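How to Arrange and Keep Cut Flowers on a Shared Office Table

Applies to: tall narrow-necked vases, mixed white and yellow stems, open-plan rooms with wooden tables
Level: beginner
Last revised: 2018-07-06

Scope

This page covers one tall vase on a work table, from cutting the stems to throwing them out. It does not cover foam, wired work or potted plants. Quantities are given for a straight-sided vase that takes 800 ml at working level. For other sizes, scale the water and the flower food together.

What you need

One tall vase, opaque or clear
A bunch of stems in a single color, with foliage
A second, smaller bunch for a bud vase or a low glass (optional)
Bypass pruners or a sharp knife. Household scissors crush soft stems.
A bucket that holds at least 2,000 ml
Flower food, powder or liquid
A coaster or cork mat
A dry cloth
Something flat to work on, such as an old folder or a tray

Step 1. Clean the vase

Wash the inside with hot water and dish soap, using a bottle brush that reaches the bottom. A tall vase collects a film at the old water line and another at the base where the brush tends to miss. Rinse twice. If the film stays, fill the vase with warm water, add a spoonful of baking soda, leave it for an hour and brush again.

Opaque vases need this more often than clear ones. Dirty water does not show through a white wall, and people leave it for weeks.

Step 2. Condition the stems

Fill the bucket with cool water. Strip every leaf that would sit below the rim. Cut 2 cm off each stem at an angle and put it in the bucket right away. Leave the stems standing for two hours in a room without direct sun. Overnight is better for roses and hydrangeas.

Keep the smaller bunch wrapped until its turn. Short stems laid on a dry table should be dealt with first if the room is warm.

Step 3. Set the height

Stand the empty vase on the table and sit down in the chair nearest to it. Decide whether people need to see each other across it. For a table used for meetings, there are two workable positions:

a) Low arrangement, flower heads below chin level, anywhere on the table.
b) Tall arrangement, at the back edge or an end, out of the sight lines.

A tall vase belongs in position b. The usual rule that stems should stand one and a half times the height of the vase gives a top-heavy result on a table that gets bumped. Cut shorter, so that the heads gather just over the rim and the neck of the vase supports them.
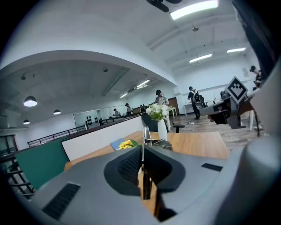 Tall white vase near the back edge of the table, blooms just above the rim; yellow bunch lying on the table.

Heads at this height shade their own stems and do not swing when the table moves. The drawback is that cut stems cannot be lengthened, so go down in small amounts. Hold a stem against the outside of the vase, mark the length with a thumb, and cut a little long.

Step 4. Fill and feed

Put 800 ml of water in the vase before the flowers go in. Add flower food at the rate on the packet and stir with a spare stem. Too much food browns the leaf edges; too little does nothing useful. Do not add a coin, an aspirin or lemonade on top of commercial food.

The Fekerell measuring jug has its scale on the inside wall, which makes it easier to read from above when pouring at table height. Any kitchen jug will do.

Step 5. Place the foliage, then the flowers

1. Put three or four leafy stems in first, crossing them under water so that they form a loose grid.
2. Add the largest white heads, one at a time, turning the vase a little after each.
3. Fill the gaps with smaller heads. Leave the middle slightly higher than the sides.
4. Tuck leaves around the rim last.

If the stems fall to one side, the neck is too wide for the quantity. Either add foliage or put a cross of clear tape over the opening. Tape needs a dry rim, so do this before filling.

Step 6. Decide what to do with the second color

Yellow among white draws the eye and makes the group look smaller. There are three ways of handling a small yellow bunch:

Separate: put it in a low glass on another part of the table. This is the simplest.
Grouped: insert all the yellow stems together at one side of the main vase.
Scattered: only works with more yellow stems than most small bunches contain.

Daffodils should be kept separate in any case. Their sap shortens the life of other flowers. If they must be mixed, stand them alone in water for a day first and do not recut them afterward.

Step 7. Protect the table

Light wood marks quickly. Water under a vase leaves a white ring in a lacquered surface and a dark one in an oiled surface. Place a cork mat under the vase and wipe the base before setting it down. Pollen from lilies should be lifted off with tape. A damp cloth drives it into the grain.

Keep notebooks and paper folders an arm's length away while pouring. A plastic folder makes an acceptable cutting surface for soft stems, but trim over the bucket if you are using a knife.

Oiled tops, such as the Lüthi bench tables, need a thin coat of oil once a year. September is convenient, before the heating is switched on.

Step 8. Check the position in the room

Walk the room once before leaving the vase where it is. Look for the following.

Radiators and heater vents. Warm moving air dries petals faster than anything else in an office.
Direct sun through a window. Move the vase back from the glass or to the other end of the table.
Fruit. Ripening apples and bananas give off ethylene, and carnations will close up beside them.
Chairs and coat stands. A coat being taken down from a stand sweeps a wide circle. Allow an arm's length on that side.
Partitions. A vase hidden behind a panel gets knocked by people coming around it.

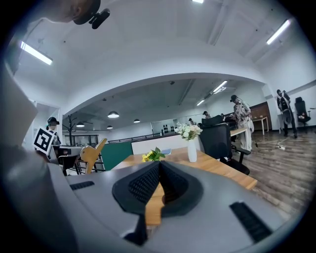

Text and photos: Brernby Workroom Notes

Ceiling tubes and pendant lamps are bright enough to see by but have little effect on cut flowers. They do affect color. White flowers that looked cream at the shop can turn slightly green or blue under cool tubes. If this matters, look at a single stem in the room before buying the rest. A dark green panel makes a good background for white. Against a white wall the outline is lost, and more foliage is needed around the rim.

Rooms with a high ceiling are often cooler at table level than the thermostat suggests - a benefit in this case.

Step 9. Maintenance

Every day: top up to the original level with plain water.
Every second day: pour out all the water, rinse the vase, refill with fresh water and food, and cut a thin slice off each stem.
As needed: remove any head that has gone soft. One rotting stem clouds the whole vase.

Troubleshooting

Heads droop on the first day. Air in the stem. Recut under water and stand the stems up to their necks in the bucket for an hour.

Water smells. Leaves below the water line, or a vase that was not cleaned. Start again from Step 1.

Vase rocks. Check the mat for grit, then the table legs. Clean pebbles in the base will lower the center of gravity but must be washed at every water change.

Petals brown at the edges. Too much food, or a draft. Change the water first and the position second.

Costs

Flowers, foliage and food for one table came to 138 over a season, changing the bunch every other week. The vase was a Curka second with a flaw in the glaze near the foot and is not included.

See also: Removing water rings from oiled wood. Drying white statice. Bud vases for narrow desks.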